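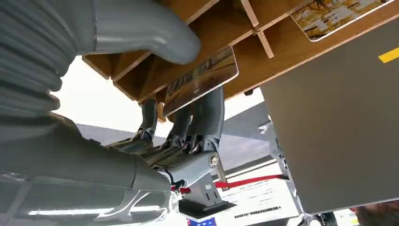 Karkport council will apply a new storage standard to its early learning centres from February, replacing guidelines that dealt only with metal racking. The standard limits the load on any single shelf to 40 kilograms and requires fixings to be checked every 20 weeks. Wooden units, such as the one in the photo with a picture card at its shelf, are now included. Centres must record each check in a common register.

Brolness, the contractor hired to survey existing furniture, has listed 1,871 units across the municipality. Nearly 800 will need new wall brackets – mostly older pieces supplied by Ernik. Project engineer Matvii Antoniuk said replacement would be considered only where the wall itself could not take a bracket.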